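Search this notebook
Search
Posted by Areti Tsolakis
June 14, 2024

Wide fingers vs. narrow fingers on the wire loop, in sim

OK, so this is the entry I kept promising and then not writing. I finally sat down with the two finger sets in simulation and ran them both on the wire loop, and I have opinions!

Quick catch-up for anyone who has been buried in the Cenus work: the loop is the thin silver one with the two little end fittings, and the job is to pick it off the tabletop, lift it, and hold it out with the fittings facing the second arm. That's it for now. No insertion, no handoff. I wanted to know which fingers to print before we spend another week arguing over the real thing, and the Thongsuk narrow set has been sitting in my models folder since January doing nothing.

So, two sets. Wide ones are our own, the big angular black blocks we've been running on everything (I call them the doorstops, sorry). Narrow ones are the Thongsuk shape, with the tip shaved down to 4 mm. Same arm, same controller, same gains, same seed list. I ran 400 tries with each at first and then got greedy and took the wide set up to 1,000, mostly because I went to lunch and forgot to stop it.

The wide set did better than I expected at the closing part. If both pads get down either side of a leg, the wire stays put. There's so much pad that it doesn't much matter where along the leg you land. What goes wrong is the getting down. The tips touch the table before the pads are properly around the wire, the contact solver gets upset, and the loop skates off toward the back rail. I watched a bunch of these in slow playback and it's nearly always the same finger that touches first, the left one, which makes me think my tool frame is tilted a hair. I checked the mount transform and found nothing. Will check again with fresh eyes.

The narrow set gets down beautifully and then drops things. It pinches one leg, lifts, and the whole loop swings around the pinch like a gate. By the time it settles the fittings are pointing anywhere. I tried pinching closer to the rounded end and that was worse. Pinching right behind a fitting was better, but then you have to find the fitting, and that brings me to the camera.

The camera! I had been using the wrist view because that's what the policy gets, and with the wide fingers on, a huge amount of it is just finger. Both lower corners gone. There's a decent window in the middle where you see the table and the other arm, and as long as the loop is in that window life is good. The moment the hand comes down over it, you're going blind. I moved the virtual camera back 11 mm on the bracket and it helped a little, then I pushed it further and it started poking through the hand geometry, so back it went. The narrow fingers win this one easily, no contest.

Other camera gripe: silver wire on a pale pink table is a nasty target. It's thin, it barely throws a shadow, and at low render resolution the far leg breaks up into dashes. I nearly changed the table color to make my own life easier and then remembered that the point was to see how bad it is. Leaving it pink. (Whoever picked pink, I'm warming up to it.)

Controller notes, for me in a month:

-- Position control alone is fine for the narrow set and miserable for the wide set.
-- Switching to the Tomarum compliance mode for the last bit of the descent got rid of most of the skating. Stiffness down in z only. Leave x and y alone, I tried softening everything and the hand wandered.
-- Closing speed hardly matters. I spent a whole morning on closing speed. Please don't do that.
-- Wire friction is still the default value and I don't trust it at all. Anything I say about slipping comes with that attached.
-- Also the loop is rigid in this model. The real one gives when you squeeze it. I'd guess that helps the wide fingers but I haven't got anything to back that up.

Where I've landed, for now: wide fingers with the inside edge of the tip beveled, so they can get under without hitting the table first, and keep the long pad. I roughed out a version in CAD and it looks a bit like a duck bill. I haven't simulated it yet. If someone wants to beat me to it, the meshes are in the shared Zollier directory under fingers, and please rename your copy before you edit it, because last time two of us were saving over each other all afternoon and I lost the good fillets.

Still to do: second look at the tool frame, a better friction number (drag test on a real loop with the luggage scale?), duck bills, and a run with the loop started at random angles. Everything so far has had the legs pointing more or less at the other arm, and that's generous. I'd also like to try a fixed camera up by the orange shelf and see if the policy can get by with less of the wrist view.

Comments

radek_m: Your left-touches-first thing might be the collision mesh and not the frame. I had a left finger hull that was a bit fatter than the visual one. Turn on the collision overlay before you go hunting in transforms again.

Areti Tsolakis: Ooh, I hadn't looked at the hulls at all. Doing it now.

pnw_bench: +1 for the luggage scale. Pull slowly and do it on the same tabletop material or the number won't mean much.

joss: Can you save the seeds for the swinging ones? I want to try a two-leg grasp with the narrow set, squeezing the whole U. 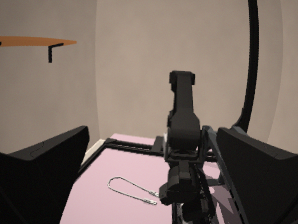 Wrist view with the wide fingers on, loop on the table to the left of the second arm.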